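News > Visits > Open afternoon at Wisurham

2022-04-24

Our group went to the open afternoon of the robotics workshop in Wisurham, and I promised to write some lines for the members who could not come. We were 14 persons, and the room was a little small for us.

The first hour was about the simulator. The team teaches its two-armed robot, called Lobo, inside a computer-made living room before anything is tried on the real machine. The software is named Meneo and they have already run 2000 trials in it. The task is simple to say: work at a wooden table with small things on it, such as bowls, a plate and a toy vehicle. It is much harder to do than I had thought. 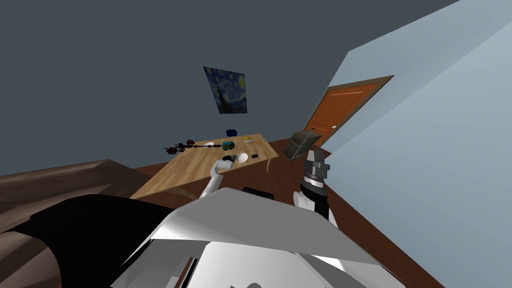 After the coffee we could try the controls for ourselves. I was given 30 minutes and I needed most of them only to understand which hand was mine. The next open afternoon is in September, and places can be booked through the Perkance office.

We use cookies to remember your newsletter settings. Accept | Refuse

Contact | © Perkance Newsletter | Back to top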